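Growth and green stuff, again

Ok so quick one, I have to be out the door before six and the dishes are still in the sink.

Been reading about development finance all week. Not by choice at first — Remo Longo sent me a long piece on lending to small firms and what it does to the air and the rivers near them, and I made the mistake of opening it at lunch. Then read it twice. Then the footnotes.

The old argument, if you don't know it. Poor places need credit. Credit builds workshops, workshops hire people, people eat better. Fine. I believe most of that. But the workshops burn something, dump something, and the bill for it lands downstream on people who never got a loan. Green groups have been yelling about this forever and the banks mostly nod.

What bugs me is the middle part. Everybody talks about the curve where pollution goes up and then comes down once a country gets rich enough. Lovely curve. But who waits at the top of it? And for how long? My grandmother's town had a dye works on the creek and the creek ran three colors till I was in high school. Town never did get rich. Works closed, creek got cleaner, jobs gone. Not sure what curve that is.

Treloar is the case I know best because I lived there for a while. The credit union started a fund for small manufacturers, 60 loans the first year, none bigger than what you'd pay for a decent used truck. Plekero got one. They did textile finishing in the old cannery and went from four people to over 119 at the peak, which for Treloar is enormous. The diner stayed open later. The bus came back!

Then the well water in the low end of town started to taste wierd. Took two summers to get anyone out to test it. The fund had no rule about wastewater, none, it just wasn't on the form. Somebody had to decide whether to call in a loan from the biggest employer in town and of course they didn't.

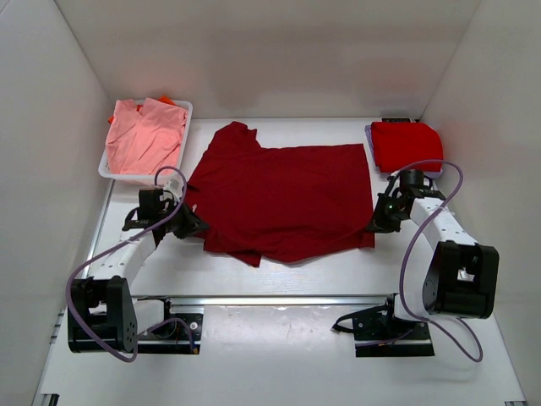
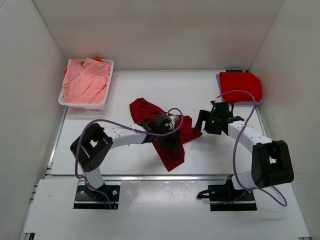
Filed under: Money and Rivers

Anyway. Clilton did it different and I keep going back to it. Same kind of fund, smaller town, but the loan got cheaper if you put in treatment tanks up front. A carrot basically. Igor Vrabec ran the numbers on it for a talk in September and his point was that the discount cost the fund very little compared to one bad cleanup. I asked him for the slides and he sent me 136 of them. Igor. Please.

I did get through them. Most of it is default rates, and those look about the same in both towns, so the "green conditions scare off borrowers" line doesn't hold up there at least. Two towns is two towns though. I would not build a national policy on it. Someone will.

Things I still don't get:

Who checks the tanks after year one? Clilton has an inspector but she covers the whole county.

What happens to the really tiny borrowers, the woman with a 500 dollar loan and a stove? Does she fill out the same form? Seems nuts if so.

And does any of this work when the money comes from outside, from a Vumisex type lender with an office three states away. They don't drink the water. I don't mean that as a cheap shot, well maybe a little.

Remo thinks I'm too hard on the growth people. He says you can't clean up with money you never made, and I dont have a great answer, except that Clilton found some. We went back and forth on the phone till his battery died.

More on this when I've read the other report, the one on farm credit. It's sitting under the mail. Comments are open, be nice, and if you lived in Treloar back then and remember when the water thing started, please write me, I have it down as early summer but my neighbor swears it was before that.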